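Gripper trial: where we have got to

The comparison of the two finger sets has been running since April and is now far enough along to report. Gülizar Gündoğdu is doing the bench work and Daranee Panyasiri is looking after the controllers and the recordings.

The two sets are the Garnby fingers, which came with the arms, and the Lema fingers, which are a little longer and stiffer. Each set does the same short list of jobs on the wooden table: pick up a bowl, pick up something thin, put it in the bowl, move a soft block from one side to the other. We log every attempt from the wrist camera as well as from the arm itself.
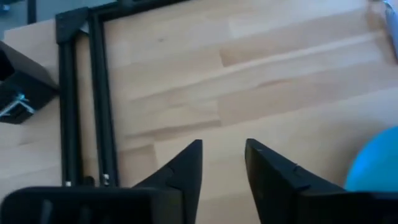 Wrist camera view with the fingers open and nothing between them.

The wrist view has been the most useful part so far. Both tips stay in sight when the gripper is open, so a poor approach can be spotted on the recording without going back to the joint data. The drawback is that the gripper body hides whatever is low down on either side. Gülizar now starts each attempt a little higher to allow for this, and we have asked Pulovia whether the camera bracket can be tilted further back.

With the Garnby fingers we have done 51 attempts, and with the Lema fingers 34. That is too few to choose between them. The Lema set seems better on thin items lying flat, and the Garnby set is easier on the rim of a bowl. Soft things make little difference either way.

Daranee has also raised the controller's log limit to 2000 lines, as longer attempts were losing their first few seconds. Anyone replaying old files should check the start time before measuring anything from them.

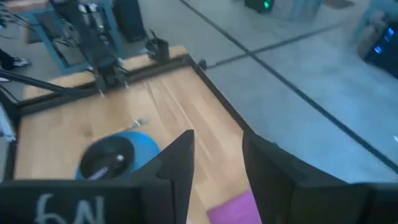

Wrist camera view across the table, with a second arm at the far rail.

Next we will repeat the bowl job with both arms powered, to see how much room they need to pass each other. The Grustitz controller will be tried after that. If you want the table for other work, please ask Gülizar first and leave the rail clamps where they are.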